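3.2 Drawing up the boards

I should say a bit more about how the layouts got onto the boards, as it ate up far more of my time than the folding sessions did, and it's the part people write to me about. Readers who only want the results can skip to 3.3.

In the Nimden study (my first attempt at this) I taped paper templates to a table and asked people to fold a towel and set it down inside the outline. The tape curled, the paper slid, and by the end of the second morning I was measuring placement against an outline that had wandered. So for Stakari I gave up on paper and drew straight onto big white boards in pencil. Pencil is wonderful stuff for this – you can rub it out, it doesn't bleed, and if you keep your hand light it's faint enough that folders don't treat it as a finish line.

Each layout had two parts. One was the target, a large rectangle with rounded corners. I rounded them after Stijn Schouten pointed out that no folded towel has ever had a sharp corner, and that my early scores were punishing people for what cloth does (he was right, and I was a little annoyed about it). The other part was a grid of small squares, which I used for reading off how far a towel had landed from where it was meant to go. I ruled the grid on one part of the board only and left a good stretch plain, with a long line between the two, so that I could compare how people placed things with a grid nearby and without one.

Ruling the squares was slow! I had 11 boards to do and my first few were a mess, with lines that drifted apart as I got tired. What finally worked was marking both edges before joining anything up, then resting my wrist on a clean cloth so I didn't smear graphite everywhere. I still smeared some. The surface has a bit of tooth to it, and small gray smudges do build up inside the squares. I left them alone unless they hid a line. Figure 9 gives a fair idea of how light the pencil work is.

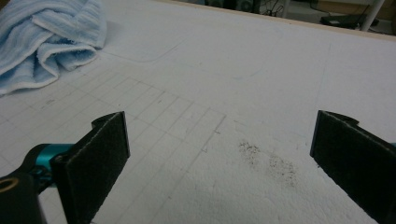
Vol. 30, p. 76

Figure 9. Pencil grid and part of a rounded outline on a white board.

The lightness of the line cuts both ways. From low down, the nearest squares read nicely and the farther ones get hard to pick out, and under dim indoor light I sometimes had to lean right over the board to take a reading. I did try pressing harder on two boards, but the pencil dented the surface and the dents caught the cloth – folders noticed straight away and began lining their hems up with them. Those two boards were dropped from the analysis.

There are no numbers on the grid, and I went back and forth on that. Numbered squares would have made my job easier, but in the Nimden sessions people read the labels out loud and started aiming for their favorites. I counted squares from the corner instead and wrote the count on a separate sheet. It's dull work, and I made mistakes, so every reading was taken twice and the two were averaged when they differed by a single square. Larger gaps meant a third reading.

Comments (3)

Sipos: Did you try a hard pencil? We get a much finer line with one on our cutting boards, though it's a pain to erase.

Desitz: Enjoyed this section more than the results, sorry. Which side of the long line did people start on, or did you tell them?

Stijn Schouten: For the record, I also said the squares were too small.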